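Hand-held grippers at Jorkevari
From the Stulusell wiki, page last changed 2020-03-12

Jorkevari is a packing shop, and the grippers are how it teaches its robot arms to handle paper. I worked the tables there for 3 years, so forgive me if this entry rambles a bit!

The idea came from Malte Reinholz. A person holds a gripper in each hand, does the job the normal way, and the recordings go to Sililik, the software that trains the arms. By February we had 2499 of them — mostly sheets, some baskets.

What changed for us? The lifting went away, and so did over 30 hours a month of plain folding. My wrists were happier, but my thumbs got sore (take the breaks, please). Nele Wegener moved from folding to checking recordings, and she likes it. Others missed chatting across the table, and I was one of them.

Pay stayed the same at first. We asked for a raise for the recording shifts and got it in the second year, along with softer handles.
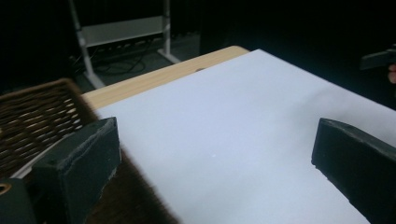 Hellwig, the sister shop across town, started with 5 tables and kept folding by hand on the late shift.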